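Keeping Your Stock and Fund Papers in Order at Home

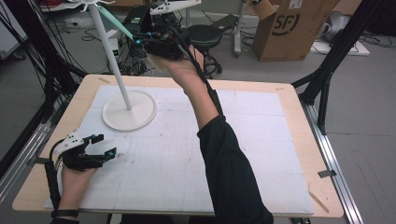
A big grid board laid over a wooden table.

I love a good paper day! If you own even a few shares or a small fund, the mail piles up fast: statements, dividend slips, trade notices, tax forms, those thick annual reports. I used to keep mine in a shoebox, and finding one purchase slip could eat up an entire evening. Now it takes me a minute or two, and I get a little thrill every time.

Sort by holding first, then by year. My Tarkon shares have a folder, my Melitz fund has a folder, and inside each one the newest page goes in front. It feels backward for a day or so and then you'll never want it any other way.

Write the cost on the folder itself. I bought 80 shares of Tarkon for $768, and that's in pencil right on the tab, with the month (April). Reinvested dividends go on a running list inside the front cover. Tax time gets so much easier!

Use real folders, the heavy kind with a pleated bottom. Thin ones sag once there are a few reports in them. Skip rubber bands too, they dry out and stick to the paper. A wide binder clip holds up for years.

Monthly statements can usually go once the year-end one shows up and you've checked that they match. Hang on to purchase records for as long as you own the shares, and for several years after you sell (ask your tax preparer how many). Shred anything with an account number on it, and feed the shredder just a few sheets at a time. Mine jammed on a Makori report because I got greedy with it.

Scanning is great for backup. Name the files year first, then month, then the holding, and they'll line up all by themselves. I got through 600 pages over one winter, mostly after supper with the radio on.

Next up for me is the drawer with the old Darkton certificates. Flat sleeves for those, no folding and no staples!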